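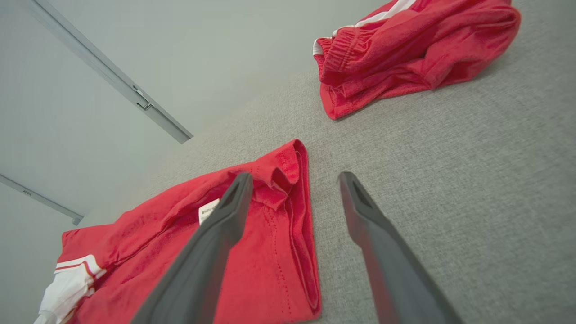 Ticket: colour transfer from red kit onto sofa cover
Product: Gulis sofa, loose covers, grey weave
Status: Closed

Original report

The seat cover on our Gulis sofa has picked up a pink tinge along the front of the middle cushion. We fold the washing on the sofa, and the likely cause is the red sports kit, which gets put down there in a heap after every wash. The red is bright, the knit is soft and slightly brushed, and the grey weave underneath is pale enough in places that any dye would show on it. There is a white care label sewn into one of the red pieces, but I can't make out the print on it from the photo and the label on the real thing has now faded past reading. The kit came from Fragkou, bought in the Camstead shop, four sets in all. I would like to know three things. Can the mark be got out? Does the cover have to come off? And is it safe to wash the cover in the machine, as the label inside the zip only says "wash separately"?

Reply from support

Thank you for the report. Please do not put anything on the mark yet. Before we suggest a treatment we need to know the following.

Which cover set you have. The code is on the underside of the seat base, on a paper sticker near the back left foot.
Whether the mark has been rubbed with anything, including plain water.
Whether the red items were put on the cover damp or fully dry.
Whether the colour comes off the red items on to a damp white cloth.

Customer update

Cover set is the Grerus, removable, second version. Nothing has been put on the mark apart from a dry brush. The kit is usually dry, but in December we had the heating off for a few days and I know some of it went on the sofa still a bit damp at the seams and waistbands.

I did the cloth test on all four sets. Wet the corner of an old white pillowcase, pressed it on the inside of the hem for a minute, then looked. Three of them left nothing. The newest pair of shorts left a clear pink patch, worst where the elastic is gathered.

Reply from support

That fits with what you describe. The Grerus second version can be washed in the machine, but only cold and only with the zip closed. Please try the steps in this order and stop at any point if the mark spreads.

1. Take the cover off the middle cushion only. Leave the arms and back alone.
2. Test a hidden bit first, for instance the flap behind the zip. Leave it to dry completely before you judge it.
3. Soak the cover in a bath of cold water for an hour with a small amount of liquid detergent. No powder, no bleach, no stain bar.
4. Lift it out without wringing. If the water is pink, change it and soak again.
5. Wash on a cold programme by itself with a colour catcher sheet.
6. Dry flat or over a rail, out of the sun. Do not tumble dry while any pink is left, as heat will fix it.

Keep the one pair of shorts out of the mixed wash until the cloth test comes up clean.

Customer update

Hidden bit was fine, so I went ahead. First soak turned the water faintly pink. Second soak was clear. Washed cold with a colour catcher, which came out pale pink at one edge. Dried over the banister.

The mark is gone from the flat part of the cushion. There is still a trace along the piping at the front – you have to look for it in daylight.

The cover was tight going back on. I had to put the cushion in corner first and work the zip round a bit at a time. Is that shrinkage?

Reply from support

A cold wash should not shrink it by any amount you would notice. The weave pulls in while it dries and eases again with use. If the zip still strains after a fortnight, reply to this ticket and we will look at a replacement.

For the piping, repeat steps 3 to 6 once. If the trace is still there after that, leave it, as further soaking wears the cord inside.

Customer update

Repeated once. Piping is clean. Zip closes normally now. The shorts took three separate washes before the cloth stayed white, and the folding has moved to the bed. Please close.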